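Reracking tips

Posted by Asnakech Zeleke in Bench notes
October

I go through a lot of pipette tips. I used to buy them already racked, and then I worked out what I was paying for the plastic I threw away each month, so I switched to loose bags and kept my old boxes. A bag from Ferkow holds 4,000. It takes up one drawer and lasts me most of a season.

The catch is that somebody has to put the tips into the boxes. I do it in the evening with the radio on. Gloves first, then I tip a small pile onto a clean tray and fill from the back row forward. If you start at the front your wrist keeps knocking over the ones you just did. I can fill a box in under 20 minutes if I don't stop to answer the phone.

Before filling I deal with the leftovers. Every box ends up with a few strays in odd corners, and I hate opening one in the middle of a job and finding it nearly bare. So I open the boxes, set them on the table and move everything into one rack.
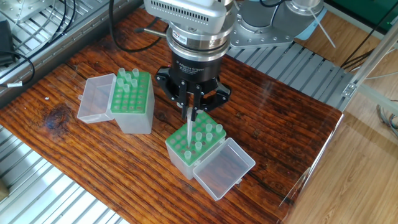
Two boxes with green racks, lids open, a few tips left in each.

The empty box then gets washed. Warm water, a drop of dish soap, rinse, rinse again with distilled, and upside down on a towel overnight. The racks go in the same water. I check the hinges while I'm at it. On the Grilari boxes the hinge goes white before it splits, and once it does I keep the base and toss the lid.

I have tried sharing one box between two sizes of tip, half and half. I don't recommend it. I grabbed the wrong size twice in one afternoon and had to redo a whole set of dilutions. Now each size has its own box and a strip of tape on the front with the volume in marker.

Next order is another bag of the small ones and a bag of 300s, plus new tape. Beddoe has stopped carrying the kind that comes off clean, so I'll try Bronham.

4 comments
11 shares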